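Search this site Search Enter keyword

Pledgate open day: candy, cabbages and a lot of repeats

07/07/2018
By Aryee

We use cookies to improve your visit. By staying on this page you agree to this. OK Read more

Quick one, typing this on the train so forgive the mess. Got to the Pledgate open day just after the doors opened, which was the right call – by lunch the line for the arm room was down the stairs. Free entry, paper badge, a map that had the elevators in the wrong place.

Most of the ground floor was talks and posters. Skipped nearly all of it. I wanted the upstairs room where they collect the examples, becuase I've read plenty about learning systems and never seen where the learning material comes from. Small room, hot, good view if you're tall. We went in 15 minutes at a time and I went round twice.

The project is called Kunard. Sorting and packing groceries, basically. A person drives the arms through a task, everything gets recorded, camera views plus the joint positions, and that one run is one example. Then reset the table and go again. And again. They want 1,000 good runs of the bag task before they train anything on it. The count on the whiteboard was 184 when I went in. Bad runs get thrown out, so that's 184 keepers and who knows how many attempts behind them.

Two arms per station, both bolted to the same rail, a camera riding on each one up by the gripper. White tiled walls on three sides. I'd pictured boxes or plastic blocks. No – Fox's candy bags, the real crinkly kind, a couple in the basket and more lying round it.

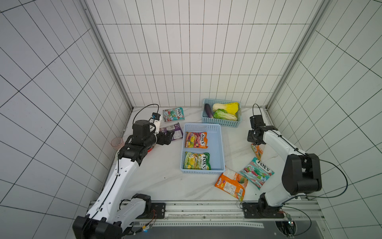 Aryee

Bags are a pain, we were told. They slump, they slide, the shiny parts throw the light back at the cameras, and a bag picked up by the corner hangs differently from one picked up across the middle. All of which is the point. If every example starts with the bags in neat rows the system learns neat rows and falls over the first time somebody tosses one in sideways. So between runs the operator messes up the table on purpose. Colors mixed, some bags at an angle, basket shifted a little.

Second basket at the back with an eggplant and napa cabbage in it. Asked about that. Different task, same table, and they like having the other stuff in view so the system doesn't get used to a bare backdrop. Made sense to me.

Had a chat with one of the operators at the changeover. Shifts are 4 hours with breaks. A good operator gets through 80 runs in a shift, a new one far fewer, and the new ones' runs tend to be jerky – lots of stopping and nudging. Those used to be binned. Now they keep the ones where the operator fumbles a grab and then recovers, as the system needs to see a recovery now and then or it has no clue what to do after a miss. Best thing I heard all day.

The labeling desk was next door. Less fun to watch. Somebody scrubs through each recording, marks where the grab starts and where the release is, writes one plain sentence about the task. "Put the purple bag in the basket." That sort of thing. They use a tool called Pustono for it, looked a lot like video editing software to me. I asked what happens when two labelers disagree on where a grab starts. Third person picks. Fine.

Grumbles: no seating upstairs, the coffee cart took cash only, and the handout on Kunard had run out by noon. Would of liked a few minutes at the controls too but that was staff only.

Next open day is in January. They hope to have a trained system running the bag task on its own by then. If I go, I'm going early again, straight upstairs, and bringing my own sandwich.

Get our visit reports by email. Enter your address Sign up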